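Thursday, workshop notebook

Second pass on the Stoltitz hex crawl booklet. The random encounter table still has 6 entries pointing at monsters I cut back in May (oops), so the Aka marshes keep rolling up nothing at all! Swapped in the bog wights from Drummond for now. Treasure in the Lirnisetti vault is up to 800 gp, way too generous for 2nd level.

Blue tape grid on the table:
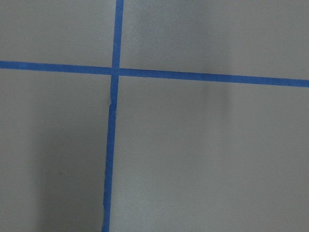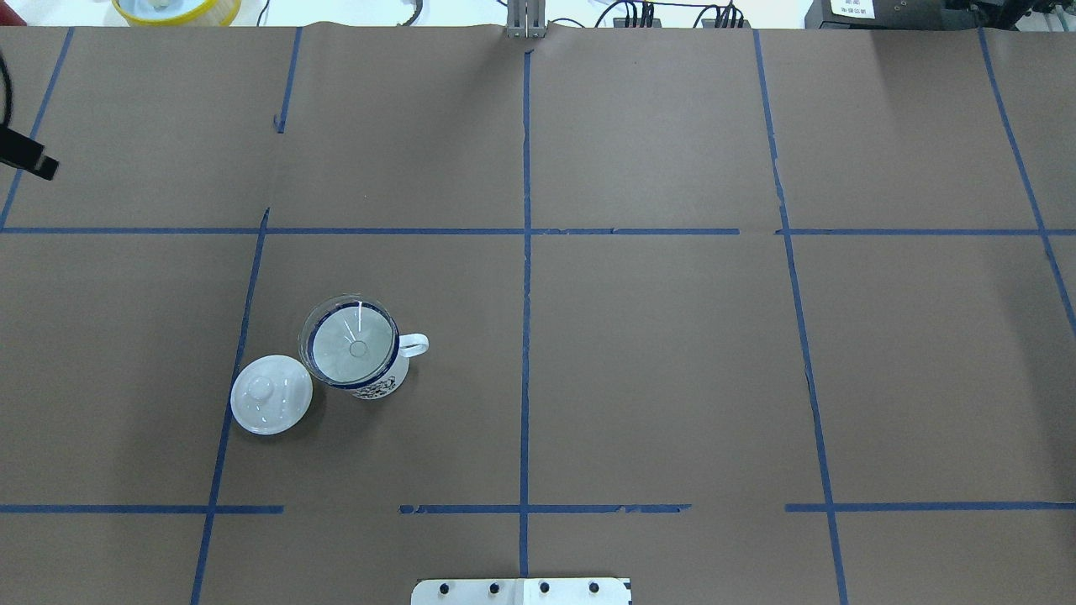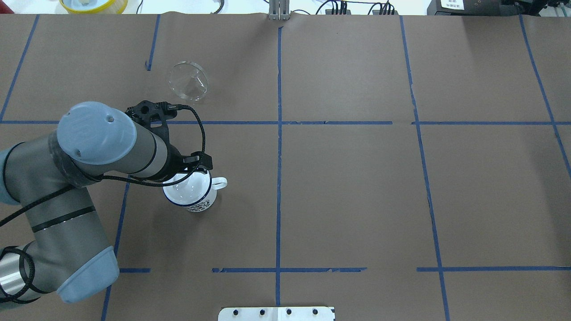 Still to do: redo the wandering monster odds (1 in 6 feels stingy), and fix page 2, where the armor column runs into the gutter.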